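Why Do Our Clothes Shrink? A Semester of Ruining T-Shirts
Project report, Intro to Textiles, Rosemarie Rathjen

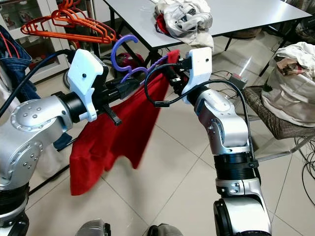 Does cotton really shrink because of hot water? Mostly it's the tumbling and the moisture together, and the heat just speeds things up.

I did not know that in November when I picked this topic. I picked it because I had wrecked a sweater I loved and wanted somebody to blame (I was going to blame the dorm dryer). My lab partner Hauke Thiele had his own sad story about a pair of jeans, so we teamed up and asked if we could spend the semester washing things on purpose. We could!

So, the background part. When cotton yarn gets knitted into fabric at the mill, it's pulled and stretched the whole way through. The fabric gets finished and cut and sewn while it's still kind of tense. Then you take it home and wash it, the fibers swell up with water, the loops in the knit relax, and the shirt goes back to the size it wanted to be all along. Our textbook calls this relaxation shrinkage. Wool has a totally different problem, felting, where the little scales on the fibers lock together, and we left wool out after my sweater. Too soon.

We used plain cotton T-shirts from two makers, Jerkon and Timden, 40 shirts in all. Before washing anything we drew lines on every shirt with a laundry marker, one down the body and one across the chest, and wrote down the lengths. This was the most boring afternoon of my life and Hauke put on a podcast about caves. Then the shirts got split up: cold wash and hang dry, cold wash and tumble dry, hot wash and hang dry, hot wash and tumble dry. Same detergent for everybody.

The hot and tumbled group shrank the most, no surprise there. What got me was second place. I would have bet my lunch money on hot wash and hang dry, and it was cold wash and tumble dry, for both brands! Also nearly all the shrinking was in the length. A few of the Timden shirts even got a little wider, so they came out short and boxy, which explains a lot of my closet.

We ran every shirt through more cycles after that, and most of the change was over after the first 2 washes. The lines barely moved later on.

Things that went wrong: the marker bled on four Jerkon shirts and we had to guess where the line ended, so I dropped those from the final chart. I also measured one batch while they were still damp, and damp cotton stretches when you so much as look at it. Hauke caught it and we did them over the next morning. And we only had one dryer, with a dial that says "medium" and nothing else, so I can't give you real temperatures.

If I had another semester I'd try cotton and polyester blends, and I'd lay half the shirts flat to dry, since a wet shirt on a hanger gets pulled down by its own weight and that probably makes our hang dry numbers look better than they should. The full table of measurements is in the binder with my lab notes, sorted by brand and then by wash.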